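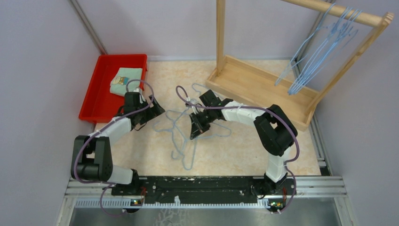
Bench 2 at Raslow: hanger and folded-cloth task, two arms.

Participants wanted: household chore comparison study

Fukwood is recruiting people to carry out ordinary laundry chores at a test bench, so that their work can be compared with that of a two-armed machine doing the same jobs. The question is a narrow one. We want to know which parts of putting clothes away a machine can do without help at present, which parts it does slowly, and which it fails to do at all.

Published claims about household machines are hard to check. Times are often given without the failed attempts, and there is seldom a human figure to set beside them. The Plitbridge trial recorded 429 attempts by machine and none by people. The present study supplies the missing half.

What you will do

You will sit at a bench and repeat a small set of chores: taking a folded cloth from a bin, separating tangled hangers, placing hangers on a rail and hanging a child's garment. Some rounds are done with bare hands. In others you will use hand-held tongs that open and close like the machine's grippers, and in a final round you will steer the arms yourself. Instruction is given for that round and no earlier practice is expected.

Thin plastic hangers are of particular interest. They overlap and catch on one another, and a grip that suits one of them tends to disturb the next. Please do not practise at home.

Who can apply

We need 83 adults. You should be able to sit at a bench for an hour and use both hands. Glasses and hearing aids are no obstacle. People who do laundry for a living, in hotels, care homes or shops, are especially welcome, as are people who avoid it. Staff of Fukwood and Horgan may not take part.

Time and payment

Each participant attends 2 sessions of 3 hours, including breaks. Sessions run in May at the Raslow workshop, starting at 9.30 am or 1.30 pm. Payment is made by bank transfer after the second session. Travel by bus or train is refunded on production of a ticket.

Your hands and the bench will be filmed. Faces are not recorded. You may withdraw at any point and will be paid for the hours attended.

To apply, write to Thaddäus Lüthi, Chore Study, Fukwood, Raslow. State your age, which hand you write with, any paid laundry work you have done, and whether mornings or afternoons suit you.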